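Okay, I promised a few of you I'd write down how the dish swap went, so settle in, this is going to be a long one. Get a drink first. I'll wait.

For anyone new: I moved into a much smaller apartment in Gromel last December, and I brought every single kitchen thing I have ever owned with me. Every one! The mixing bowls from my first place, the fondue set, three colanders. I opened the cupboard over the stove and a lid hit me on the shoulder.

So I decided to go through the kitchen properly, one cupboard at a time, and write everything down in a notebook. 218 items. That's counting forks one by one, which my sister says is cheating, but a fork is a fork and it takes up room in the drawer like anybody else.

The rule I set myself was pretty gentle. If I'd used it since moving in, it stayed. If I hadn't, it went in the box by the door and sat there while I thought it over. I know people who can do this in an afternoon with a trash bag and good for them, but I get attached. I had a long talk with a gravy boat.
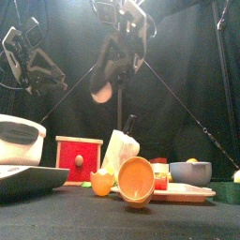 Mugs were the worst part. I drink coffee out of the same blue one every day of my life and I still had 17 others lined up behind it like they were waiting for their turn. I kept five. One for me, one for a guest, one for pens, one with a chip that I love, and one I honestly can't defend.

Then there's the plastic tubs. If you only do one thing after reading this, sit down on the kitchen floor and match your tubs to your lids. I put on a radio play and it took me the whole first half. Anything left single at the end goes, no matter how good a lid it is.

(A kind person asked what I did with the leftover ones. The bottoms went under the sink to hold sponges and spare bulbs, and the lids went under my plant pots as saucers. The fern looks very pleased.)

When I was done with all of it I had 66 things in boxes by the door and I couldn't get my coat off the hook without climbing. I didn't want to throw them out, because most of it was perfectly good, just not good for me, in a kitchen where I can touch both walls at once.

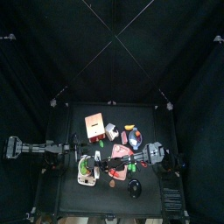
Which brings me to the swap! There's a hall over in Kaimal where people bring kitchen things and take kitchen things, no money, no tickets, you just set your stuff out on a table and wander. I'd seen the sign from the bus for ages and never once got off to look.

You carry your own boxes in, so bring a cart if you have one. I didn't, and I made four trips from the bus stop, and on the last one the bottom of the box gave out right at the door. Nothing broke except a jelly glass, and two people I'd never met got down on their knees and helped me pick up teaspoons.

The fondue set was gone before I'd even put down the forks that go with it. A young couple took it, first apartment, and they wanted to know what you dip. I told them bread, and then I told them a great deal more than bread, and they were very patient with me.

I was strict with myself and came home with one thing, a little enamel pan marked Cudo on the bottom. It's exactly the right size for one egg or a small amount of soup. I've used it every morning. My old big pan is in the cupboard feeling sorry for itself and I suspect its days are numbered. 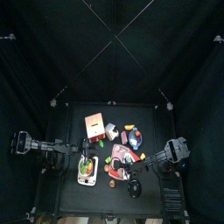
Several of you have asked the same thing so let me put it here. What do you do with pans that are too worn out to swap?

Mine went to the scrap metal bin at the recycling yard in Anby. Call first and ask about nonstick, they wanted those kept separate from the plain metal ones. Handles were fine left on, at least when I went, and the man at the gate was nice about me having them in a pillowcase.

One more tip and then I'll let you go eat your dinner. Don't fill the empty shelf! I left mine bare for a few weeks and just got used to the look of it. Now the big salad bowl lives there by itself and I can lift it down with one hand, and I can't tell you how happy that makes me every time.

Linen closet is next. I opened the door yesterday, looked at the tablecloths, and closed it again. If anybody has a good way of folding a fitted sheet, please send it to me, and use small words.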